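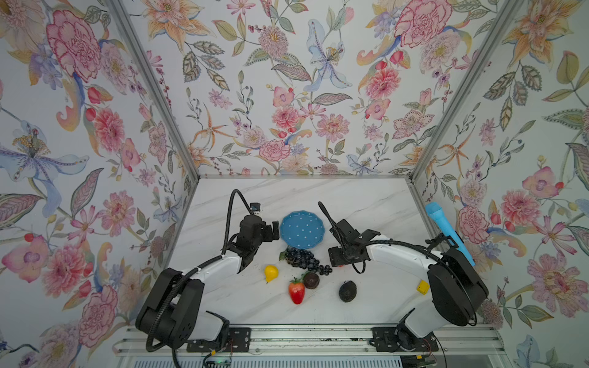

Did anyone here get the property tax credit for renters after moving in the middle of the year? I lived in Bukent until May and then I moved to Koo, and both apartments were my main home. The form has only one line for the address. I filled it in at my table, a white one with a marble pattern like the tabletop with the blue plate and the grapes, and I stopped at that line for an hour. My income was under the limit and I paid rent all 9 months that I want to claim. The credit is up to $400 – for me this is a lot of money. Do I write the old address or the new one?

Ye-ji Cheon

Paavo Lahtinen
I had the same situation two years ago. Write the address where you live now, and add a separate sheet with the old address, the dates and the rent you paid there. You need a rent certificate from each landlord. My first landlord was slow, so I sent him a letter and kept a copy.

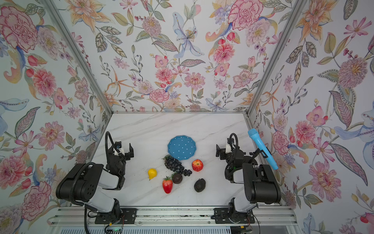 When both certificates came, I mailed everything together in one envelope. The payment arrived after 5 weeks. Please check also if heat was included in your rent, since in my case this changed the amount they counted.

Hamano
just call them, they pick up before 9 in the morning. my cousin got hers no problem

Brornine
Paavo is right about the second sheet. I forgot it and they returned my form in January. One more thing – if you had a roommate, put only your own part of the rent.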